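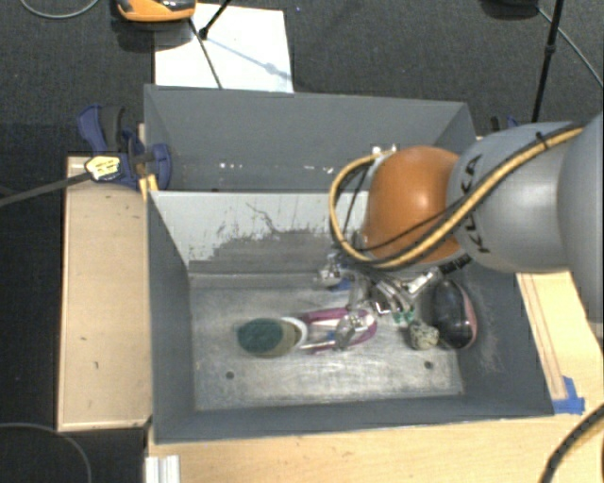 Ticket: Nachtexport aus Flirkance bricht nach 2.000 Datensätzen ab

Support > Flirkance > Datenexport > Gelöste Fälle

Gemeldet von: Oluwatosin Usman, Standort Sestcombe
Eröffnet: 6. Juli 2018
Priorität: mittel
Status: gelöst

Fehlerbild
Der zeitgesteuerte CSV-Export der Artikelstammdaten endet ohne Fehlermeldung. Die Zieldatei auf dem Server Tollham enthält genau 2.000 Zeilen plus Kopfzeile. Der Job wird im Zeitplaner trotzdem als erfolgreich geführt. Manuell über die Oberfläche gestartet, läuft derselbe Export vollständig durch. Am Standort Naylor tritt der Fehler nicht auf.

Bereits geprüft durch den Melder
- Speicherplatz auf dem Ziellaufwerk: ausreichend
- Schreibrechte des Dienstkontos: vorhanden
- Neustart des Exportdienstes: ohne Wirkung
- Virenscanner für das Zielverzeichnis ausgesetzt: ohne Wirkung

Analyse
Protokollstufe auf "Debug" gesetzt, Job erneut geplant. Der Dienst fordert die Datensätze seitenweise an, 50 pro Abruf. Nach dem letzten geschriebenen Block steht im Protokoll:

WARN cursor closed by peer, treating as end of result

Die Datenbank schließt also den Cursor, und der Dienst wertet das als reguläres Ende der Ergebnismenge. In Sestcombe steht das Leerlauflimit der Sitzung auf 30 Sekunden, in Naylor ist es nicht gesetzt. Der manuelle Export verwendet eine eigene Verbindung ohne Limit.

Die Einstellung stammt vermutlich aus der Serverumstellung im Dezember. Im Änderungsprotokoll ist sie nicht vermerkt.

Maßnahmen
1. Leerlauflimit für das Dienstkonto in Sestcombe aufgehoben.
2. Unvollständige Dateien in Tollham umbenannt, Export nachgeholt.
3. Zeilenzahl der Datei gegen die Artikeltabelle abgeglichen, keine Abweichung.
4. Drei weitere Nachtläufe beobachtet, alle vollständig.

Offen
Die falsche Erfolgsmeldung im Zeitplaner bleibt bestehen. An die Entwicklung als eigener Fehler weitergegeben. Bis zur Korrektur bitte die Zeilenzahl nach jedem Lauf prüfen.

Kategorie: Datenexport, Zeitplaner, Datenbankverbindung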